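# Teaching from the kitchen table: Nelly Salazar on hand-held grippers

Nelly Salazar has spent most of the past year in other people's kitchens. Her project, which she named Skollo after a street she used to live on, collects examples of household tasks done by people holding grippers in their hands. The recordings are then used to train a pair of robot arms at the Fireswood building. I spoke to her between two visits, with her bag still packed by the door.

"We used to do all of it on the arms," she says. "You sat behind the robot and drove it with a second pair of arms, and it copied you. It works, but you are slow, and you are always in the same room with the same table. After a few months the robot was very good at our table."

The first tests outside the lab went badly. The team moved the arms to a borrowed flat in Lutgate, set out the same cups and the same spoons, and asked the robot to put the spoons in the cups. It reached for the right place and closed on nothing, again and again. Salazar puts this down to the background. The training recordings had all been made against one grey wall, and the model had come to rely on it.

"You can repaint the wall, and we did do that for a while," she says. "Then in January we stopped and asked what it would cost to go to real kitchens. Taking the arms was out of the question. They need a van and two people and a strong floor. So we took only the hands."

A person holds one gripper in each hand and does the task at normal speed. Each gripper carries a camera, so the recording shows the fingers and whatever is in front of them. The position of the gripper is worked out afterwards from the video, together with a motion sensor in the handle. The robot has fingers of the same shape, and its own wrist cameras sit at the same height above them.

"That part took longest," Salazar says. "If the camera on the robot is even slightly higher than the one on the hand tool, the robot sees a different picture from the one it learned from. We made spacers. We made a lot of spacers." 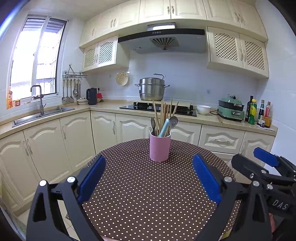

Home Manipulation Group, Fireswood

The present set holds 427 recordings of one family of tasks: picking up chopsticks, spoons and similar things, and putting them in or taking them out of an upright cup. Chopsticks were her choice. They are thin, they roll, and they lie against each other in the cup so that pulling one out can bring its neighbour along.

"People said start with blocks," she says. "I have nothing against blocks. But you can train on blocks for a year and learn very little about a spoon that is leaning on another spoon."

She had aimed for 500 recordings. The rest were thrown out, mostly where the position tracking failed. Plain surfaces are the usual cause, as the tracking needs something in view that it can follow from one moment to the next. A bare white worktop seen from close up gives it very little. A patterned cloth or a busy counter behind the task helps, and the team no longer tidies a kitchen before it records. Shiny pans were expected to be a problem and have mostly been fine. Windows are worse. When the gripper turns towards daylight, the camera darkens the picture to cope and the fingers can lose their detail for a moment.

To see whether the recordings were of any use, the team trained two versions of the same model. One had only the older lab recordings, made by driving the arms. The other had only the hand-held ones. Both were then tried on the robot in a kitchen that appeared in neither set, with the same cup and the same starting positions, for 119 attempts each. The hand-held version finished the task more often. Salazar will not give the rates until a second kitchen has been tested, and she is careful about what the result means.

"It is one kitchen and one cup," she says. "I can say that it did better there. The lab version still wins in the lab, by the way, and I would put that in the article if I were you."

The hand-held version also has faults of its own. It moves faster, as the people did, and it sometimes closes its fingers before they have reached the spoon. Her colleagues at Yupanqui, who build the finger pads, think a softer pad would forgive some of this. Salazar would sooner change the recordings. She now asks people to pause for a moment before they grip, which most of them forget to do once they get going.

I asked whether people find the tools awkward. "For the first ten minutes, yes. You want to use your thumb and you don't have one. Then they start talking to you about their dinner while they do it, and those are the good recordings."

The next round will add pouring and wiping. She expects wiping to be the harder of the two, because the camera shows very little of how hard a person is pressing. A force sensor for the handle has been ordered, and until it arrives the group will carry on with spoons.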